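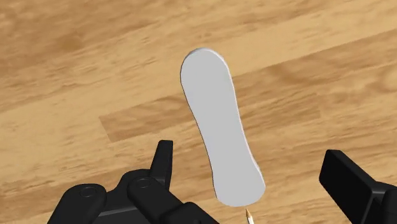

Fig. 1. A plain gray shape, narrow at the waist, on a wood surface.

Home | Syllabus | Handouts | Readings | Contact

Week 4: Arches, gait and why your feet hurt

Okay, so last time we got as far as the ankle and then ran out of clock (my fault, I got carried away with ligaments). This week we're going down into the foot itself, and I want you to come in having taken your shoes off at home and looked at the bottoms of your feet. I mean it!

You have three arches in each foot. The one everybody knows is the medial arch, along the inside. There's a lower one along the outside, and one that runs across the middle. Together they work a bit like a spring: when you land, they flatten a little, and when you push off, they tighten up again. The thick band under the skin that does a lot of that tightening is the plantar fascia, and if you've ever had heel pain first thing in the morning, you've met it.

Now, the wet footprint test. Step in water, step on a paper bag, look at the print. A wide band between heel and ball suggests a low arch, a thin one suggests a high arch. People love this test and I love it too, but please don't diagnose your roommate with it. Plenty of folks with very flat prints walk and run for years with no pain at all.

We'll spend the second half on the walking cycle. Know these before Wednesday:
- heel strike
- midstance
- heel off
- toe off

Bring the worksheet. You'll work in pairs, one walking and one watching, 20 steps each, then swap. Watch the heel from behind and write down what you see before you start arguing over what it means.

For reading, do the Orlandini chapter (Tiziana Orlandini, the one on load and standing work). Skip the appendix unless you like tables. Eino Lahtinen's short piece on going barefoot is optional, and he's grumpier than I am, so have fun with it.

Worksheets go in the box outside room 542 by the end of class.

Related handouts
Week 3: The ankle
Week 5: Knees, and stairs
Reading guide: Orlandini
Worksheet: Watching someone walk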